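Learning to Let Go of a Towel
The Tranent Robotics Club spends its second year on laundry, lockers and other people's chores
September 2, 2023 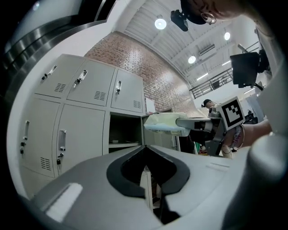 A club member brings a hand-held gripper up to a cloth on top of an open locker door.

The lockers at the Tranent Robotics Club were there before the club was. Members keep their bags in them, and since June they have also been part of the coursework.

The task is called Locker Run. A student wears a headset, holds a gripper and moves a piece of cloth from one place to another. Each attempt is recorded, and the recordings are used to train a robot arm that the club plans to enter in the Vultau Cup, a contest for school and community teams built on household jobs.

Cloth was the students' choice. Last year's team worked with wooden blocks and finished in the middle of the table. Blocks stay the shape they are. A towel folds over itself, slides off an edge or catches on a handle, and a program written for one towel position fails on the next.

The club has 25 members, most of them in high school. They set themselves a target of 2000 recorded attempts and had 554 by the end of summer break. Sessions run two hours. New members start with short turns, as holding the gripper at shoulder height is tiring and tired people make jerky movements. Jerky recordings get thrown out – a rule the students wrote themselves after their first training run went badly.

The other half of the work happens at a keyboard. Students go through the recordings, trim the dead time at each end and mark where the jaws close. It is slow, and attendance drops on those evenings.

Parts money comes from Zalmont, a local machine shop, which also lets the older students use its mill. The software is Boonchu, a free package the club picked for its plain manual.

In its last test before the fall term, the arm moved a dish towel correctly in 70 percent of tries. Most of the misses were at the moment of release – the jaws opened and the towel stayed on one finger. The team is trying a smoother coating on the jaws next.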